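Bread drying out too fast on the counter??
Posted in Kitchen & Pantry - Sunday, September 8, 2019

GernenGal62
Moved in March and ever since then my homemade loaves go hard by day two. Same recipe, same flour, same oven. Old place they lasted four days easy. I keep it in a paper bag on the counter. Tried the fridge, worse. Don't want to buy a fancy box if I don't have to. What am I doing wrong? Loaf is a plain white, 6 cups flour, makes two.

Adom Issahaku
Fridge is the worst spot for bread, get it out of there. Cold makes it stale quicker. Paper bag is fine for crust but it lets all the moisture out, so day two sounds normal if your new place is dry. What I do - let it cool all the way, and I mean all the way, couple hours. Then cut side down on the board the first day. After that into a plastic bag, squeeze the air out. Crust goes soft but 5 min in the oven brings it back. Anything you wont eat by day three, slice and freeze. Toast straight from frozen.

Also check your oven temp. New oven? Might be baking it too long.

postance_rd
just buy smaller loaves lol

Mensah147
Agree on the freezer. Would add, a spoon of oil or some milk in the dough helps it keep. My mother wraps hers in a clean dish towel, then the plastic bag over that, towel soaks up the damp so you get less mold in summer.
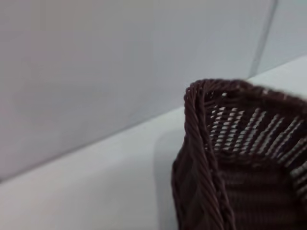 And don't slice the whole loaf at once, only what you need. I pull mine when the middle hits around 200 on a thermometer, befor that I was overbaking every time. Let us know if the milk works.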